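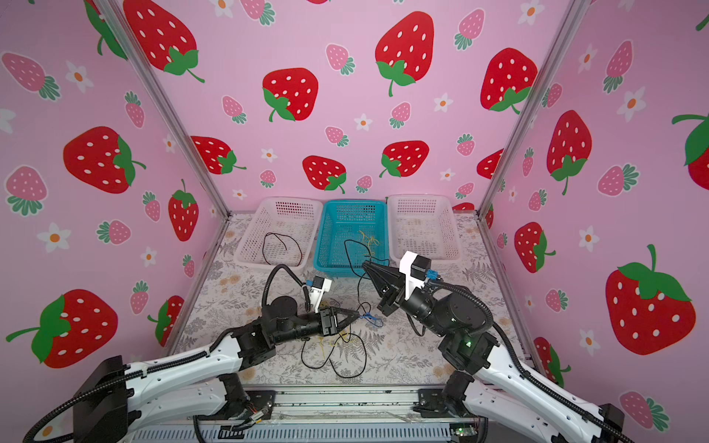 4. Sorting cables into baskets

4.1 Why this chore

Most chore studies pick things that keep their shape. Cups, blocks, folded boxes. A drawer of old cables is closer to what people want off their hands, and closer to what the Erka repair shop asked us for in June. Their bench staff pull mixed cables out of returned goods all day and drop them in bins by type. Dull work, and a person does it almost without looking. We wanted to know how far a two-arm setup gets with the same job, no special fixtures, no pre-sorting.

The task as given to the policy: pile of cable and thin wire starts either on the mat or in one of the baskets. Pick a piece, free it from the rest, put it in the basket named in the instruction. Three baskets at the back of the booth, one of them blue and two white. A trial ends when the named piece is fully inside its basket or when time runs out. A loop left hanging over the rim counts as a fail – this rule cost us more trials than any other and we kept it anyway, as a shop would.

4.2 Setup

Two small arms, parallel grippers, a camera on each wrist plus a fixed view of the whole booth. The printed wall covering and patterned mat stay in for all trials. Plain backgrounds gave us nicer numbers in the pilot but a kitchen or a back room is never plain, so we dropped them. Training data came from 1644 demonstrations by hand control, collected at the Brollau site. Operators were told to work at normal speed and not to redo bad grasps, only to recover from them. The recoveries matter, see 4.4.

Baselines are the Sava planner (rule based, picks the highest point of the pile and lifts) and the same policy trained with the fixed view only.

4.3 The wrist view

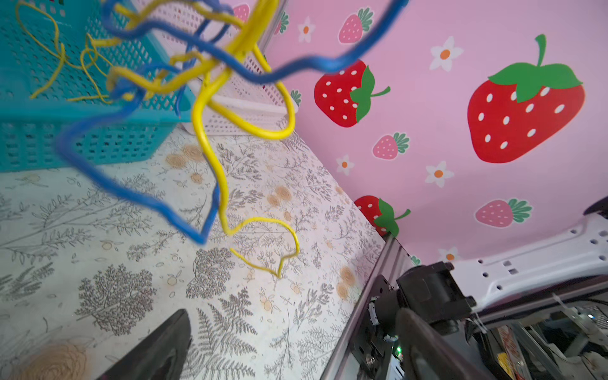
Wrist camera view
Tangled blue and yellow cable hanging above the patterned tabletop

The wrist camera is where most of the information is and also where most of the trouble is. Once something is lifted it hangs close to the lens and drops out of focus. Blue and yellow cable crossing over each other in Figure 1's layout look fine from the fixed view, a small blob of color. From the wrist they fill half the picture and the crossings can be followed, at least by a person. Whether the policy follows them is another matter. When we masked the wrist view during the lift phase the success rate barely moved, which suggest the network leans on the fixed camera there and uses the wrist only for the grasp itself.

Thin strands are worse. They curl, they snag on the basket holes, and depth from a single small camera is close to useless on them. The policy often closed the fingers in front of a strand or behind it. Operators made the same mistake early on, then learned to come in low and sweep. Some of that shows up in the learned behavior but not reliably.

4.4 Two hands or one

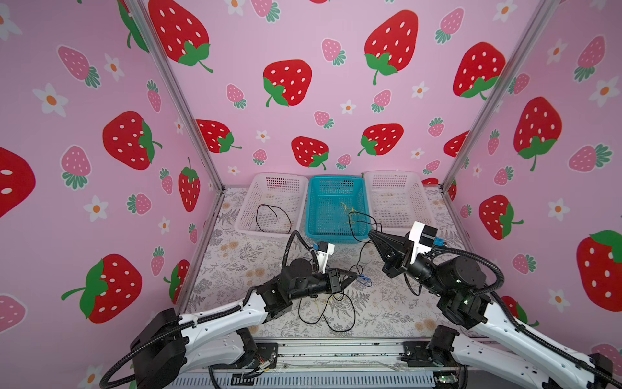
Figure 1. Fixed view of the booth, both grippers over the mat, thin black cable and a few yellow strands between them.

People sort cables with two hands. One holds, the other pulls. The demonstrations are full of this, yet the policy used the second arm far less then the operators did, and mostly as a parked arm near the baskets. We think the timing is the problem: hold too hard and the knot tightens, let go early and the whole pile comes along. Extending the time limit to over 40 seconds per piece helped with single cables and did nothing for knotted ones.

What did help was keeping the messy recoveries in the data. A version trained on clean runs only would miss a grasp and then repeat the same miss until time ran out. With recoveries in, it backs off, shifts a little, tries again. Müzeyyen Duman's earlier tests with the Özkan gripper pads pointed the same way on towels.

So, can it do the chore yet. For one loose cable on an open mat, yes, slowly. For a real tangle, no. The shop bench would still need a person for every knot, and the knots are most of the job. Failure cases are sorted by type in Section 5.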